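# About Skirura

We pack snack trays for meetings, school trips and waiting rooms. That's the whole business. We'd be wary of anyone who told you a tray of crisps and biscuits would change how your office works, and we've read plenty of brochures that say so.

Skirura started with one customer, Sampaio, who wanted 50 trays every Wednesday. We now pack 3,000 a month, and we still doubt most of what the catering trade says about itself. "Curated" usually means somebody chose the biscuits.

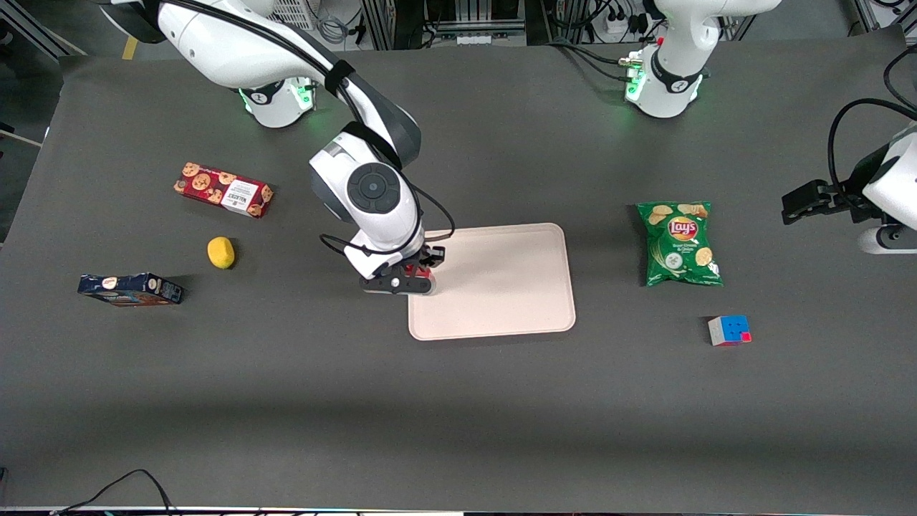 *Crisps, cookies and a tray on the packing table.*

We did try fancier trays. Nondum, our deluxe range, had 264 combinations and people ordered the same two, so we dropped it. The plain one is called Utitz and comes with a raised rim, which does more good than the name. 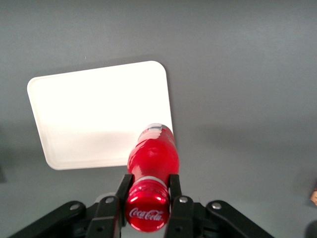
Drinks are extra. A bottle takes up a lot of room on a tray and we'd sooner you asked for one than found it squashing your crisps. If you think our prices look too low, ask what's in the tray before you order. You should ask the others as well. The smallest order is 60 trays, except for Sampaio, who got in early.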